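Home | Kids | How Things Work | Ask Us | Games | Contact

Why do bins get scratched?

When a bin is new, its sides and floor are smooth. After a few months of use it looks different. You will see lines, cloudy patches and spots where the color has changed. This is called wear.

Wear happens when two things rub together. Each rub takes away a tiny bit of the surface, too small to see. If you drop a toy in a bin 18 times a day, that makes 90 times in five days, and the rubs add up.
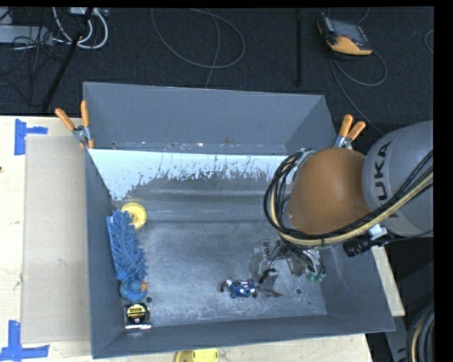
JIDORHAM, 5/5/23. The gray bin has a scuffed floor, and the light strip near its far wall has a ragged edge with dark gray showing through. A tape measure and a rubber duck share the left side with a fluffy duster.

Hard things and soft things rub in different ways. A hard corner presses on one small spot, so it can cut a thin line. A soft duster spreads its push over a wide area and leaves hardly any mark, unless there is grit under it. Grit is hard, and it scratches like sandpaper.

Try it yourself. Ask a grown-up for an old plastic lid. Rub one half with a cloth 90 times and the other half with a cloth and a pinch of sand. Hold the lid near a window and compare the two halves.

Written by Snežana Spahić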